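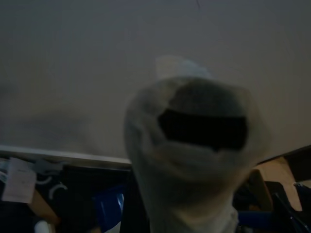

Wrist view, gripper up close, gray wall or ceiling behind.

Wednesday, July 3, 2024. Bench notes, sweeping task

OK, so Melati and I finally sat down with the draft house rules for the two-arm cell and went through them line by line with the sweep job running next to us. Writing it up while I still remember who agreed to what!

Rule 8 (hand tools) is the one we argued over. The old wording just said "secure grip," and Rizal read that one way and I read it another. New wording: tool in the gripper before anyone enables motion, a slow lift, then hold still and look at it from both sides. If it sags or twists, drop back to idle and regrip by script. No reaching in to nudge it, ever (yes, me too).
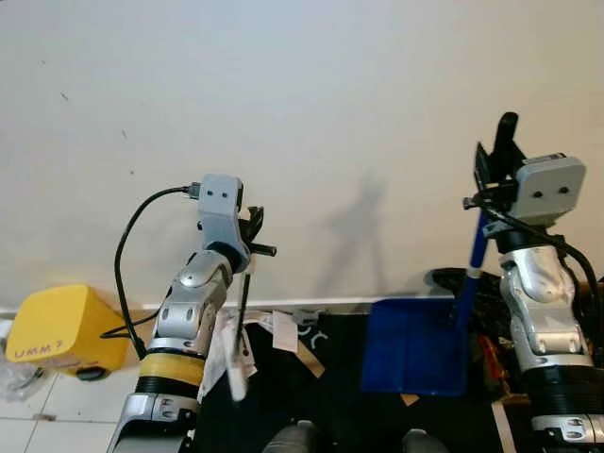
Cables next. I want slack checked at full reach, with the arm stretched out as well as at home pose, and Suryani wants it signed off at every shift change. Fine by me, it's a quick look. She also asked for a speed cap whenever a tool is within reach of the floor, so I put in 23 percent for now. That's a starting guess, and Zulkifli can fight me on it.

Debris: paper only. No screws, no glass, nothing damp. We had a long detour about whether cardboard counts as paper and decided it does.

Logging is still a mess. Run 1691 has no operator initials and neither do a bunch from January, so Ayantu is making the field required in Soltach.

To do: print the new sheet, ask Westum about a second e-stop on a longer lead, reread the bit about who may clear a fault.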